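Ticket 769: Molla hand grippers, request for second set
Status: open, waiting on vendor
Site: Jirnthorpe

19th May. Purchasing wants a yes or no on 2 more grippers from Pavliuk at $400 each. I'm not signing yet. The quote leaves out spare pads, pivot pins and shipping, and last time those came in as a separate bill for $136.

Asked Pavliuk how many open-close cycles the linkage is rated for. Got a brochure back. Asked again.

Vendor says bedding work is "light duty." Maybe. Sheets bunch up and snag, and I'd like to see a wear figure before I believe that. 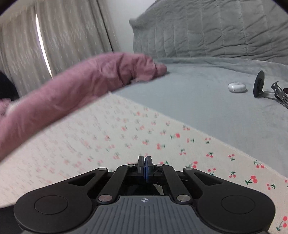

Flaltitz quoted lower but won't commit to a delivery date, so I can't plan around them either. Moved the budget line to "pending."

Next: need the pad price in writing, plus the return terms. If neither shows up by the end of May, close this as declined and keep running the set we have.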